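Vondgate Games Cupboard: Support
Ticket: Branska poker set, chips not going back in the case
Opened by: Tegwen Mostyn
Status: Open, waiting on parts

Tegwen Mostyn, 9.40 am
Hello all, and sorry to be a nuisance over something so small! I'm packing up the Branska set, the 200-chip one, so it can go over to the Ellivham club in September. The chips go in nicely until I reach the last row, and then they ride up and the lid won't sit flat. I've had 2 goes at it.

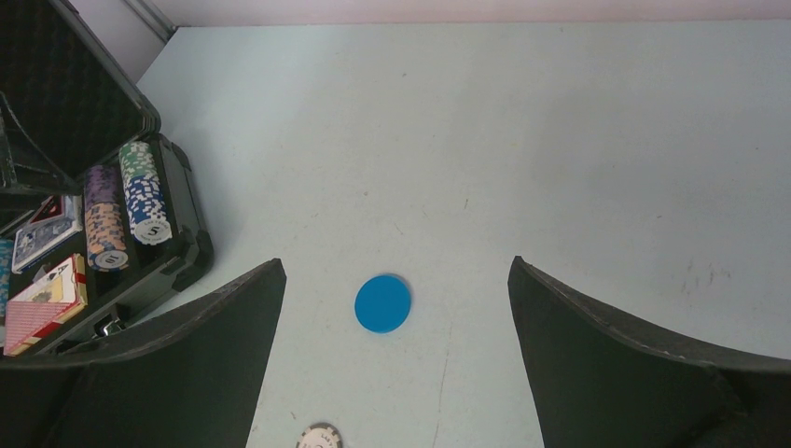 I did wonder whether I'd mixed in some chips from the older Wike set, which to my eye are a shade thicker, but I'm no expert.

Nisreen Twal, 10.15 am
Morning Tegwen, no nuisance at all, we've all fought with that case (I once sat on it). Could you take the last row out again, keep the loose chips flat on the table, and run a finger along the empty slot? Crumbs of foam from the lid do like to settle down there. 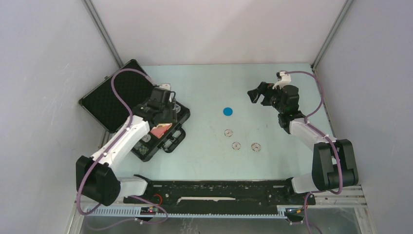 If the slot is clear, try the whites first and the blues after, and press each row gently towards the hinge before starting the next.

Tegwen Mostyn, 11.05 am
Slot cleared, and there was a bit of foam in it, well spotted! It's better but still proud at one end.

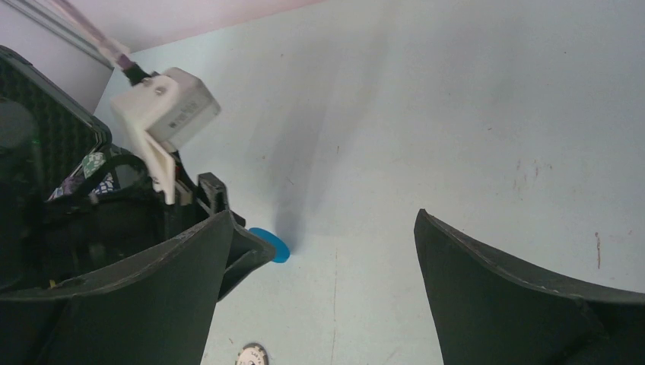
I've gone back to your idea of sorting by colour, and it does make life easier. The blue is such a bright one that I can pick it out on the pale tabletop without my glasses. The table could do with a wipe too, there are reddish-brown stains on it, so I'll see to that before tea.

Nisreen Twal, 11.30 am
Lovely. Please stack 3 whites beside 3 from the Wike set and tell me if the heights match.

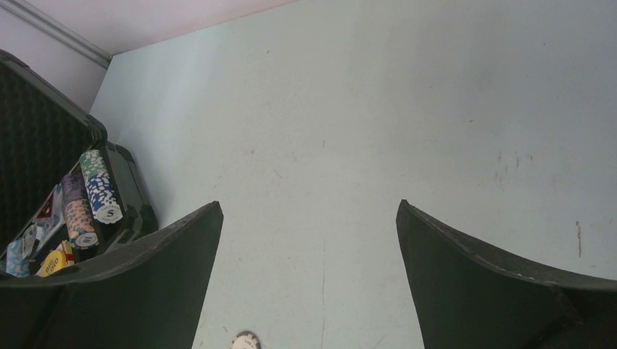

Tegwen Mostyn, 2.20 pm
They don't! The Wike ones stand taller, so I'll go through the last row and swap them out. Could we have a few spare Branska whites, please?

Nisreen Twal, 2.45 pm
Ordered, and I'll leave the ticket open until they arrive.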